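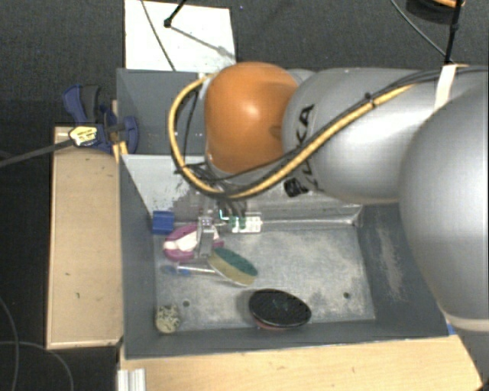
How to find out whether a robot can do your chores yet

Most videos of robots doing housework are edited by people who would like you to buy one. The cure is a small test you can run on any arm you can borrow, hire or talk your workshop manager into. We use it at Starkstead before letting a machine near anything that matters.

1. Pick one chore
"Tidy the kitchen" is forty chores wearing a coat. Start with clearing a bin: take each thing out and put it down somewhere sensible. A toddler can do it, with complaints.

2. Choose awkward objects
Cubes flatter everybody. One block is fine as a warm-up, but you also want a two-layer sponge, something thin that lies nearly flat, a brush and a small rounded thing that would like to be in the corner. Sponges squash, thin tools hide against the floor and rounded things roll off just as the fingers close.

3. Fix the bin down
Clamp it. We skipped this in January and the Truvero arm moved the whole bin very efficiently to the far end of the bench, contents included.

4. Let things lie where they fall
Tip the objects in and leave them. If you straighten the sponge first, you have done part of the chore yourself. Corners and walls are where most arms come unstuck – there is no room for the second finger.

5. Agree what counts
Ours is simple: out of the bin, set down undamaged, no human hands. Allow 2 tries per object, then move on. Write down every rescue, including the little nudge you told yourself didn't matter.

6. Do it far too many times
One good run is a party trick. We did 336 picks over six days with the Fodlow software, and the dull middle days taught us the most. Blocks were easy. The sponge was decent. The thin tool was a misery from start to finish.

Reading your results
Time yourself doing the same job, then be kind to the machine and double it. If the arm still loses, keep your rubber gloves. For now ours can clear a bin slowly, with somebody standing by, and that somebody could have cleared it and put the kettle on.

Last updated 25th February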